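Working Safely Around Multi-Finger Hands
Course handout, week 6
Instructor: Mandla Cele
Lab sign-up closes Friday at 5 p.m.

Welcome to my favorite week! So far we have talked about safety in terms of big arms, fences and stop buttons. Now we get to hands, and hands are a wonderful problem. They have many small joints, they move in ways that are hard to guess, and they invite you to reach in and fix something with your own fingers. Most of what follows grew out of the house rules at the Omotberg lab, plus a few changes I made after teaching this course last September.

Before you switch on

Read the risk assessment on the clipboard and initial it. A risk assessment is a list of what could hurt someone, how badly, how likely it is, and what we do about it. If your setup differs from the one on paper (a new tool, a new cable route, a second arm), the paper is out of date and you need to fix it first.

Find the stop button and press it once on purpose. Everyone at the bench does this, including me.

Pinch points

A pinch point is any place where two parts close on each other, or where a moving part closes on something fixed. On a hand the obvious one is between thumb and fingers. People forget the rest: the open linkages inside a finger joint, the gap between wrist and forearm, and the space between a fingertip and the table. Go looking for them with the power off - it's a lot of fun once you get your eye in.

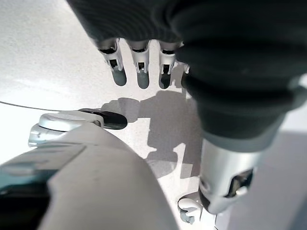
A soft cover helps keep dust and sleeves out of the works, but please don't treat it as a guard. A guard has to keep you away from the hazard, and fabric that folds will fold around your finger too. In your lab report, list covers and guards under separate headings.

Cables deserve a line of their own. Leave enough slack for the full range of motion, then run the arm at low speed through its farthest poses and watch the cable the whole way.

Speed and force

For hand work we stay in reduced speed mode. The Tirkel controller starts there by default, and only the bench lead may change it. Keep grip force at 10 newtons or less until your grasp has passed the test in the Sotomayor notes (section 5, worth reading twice).

If something gets stuck

Stop, lock out, wait for the status light, then reach in. Yes, every time, even for a paper clip! The Brurkia log now holds 3,805 entries, and nearly all the ones marked "contact" began with somebody skipping the lockout.

For next time

Pick one joint and sketch it open and closed, with the pinch points marked in red. Bring the sketch on paper. We'll trade them around the room and hunt for the ones you missed.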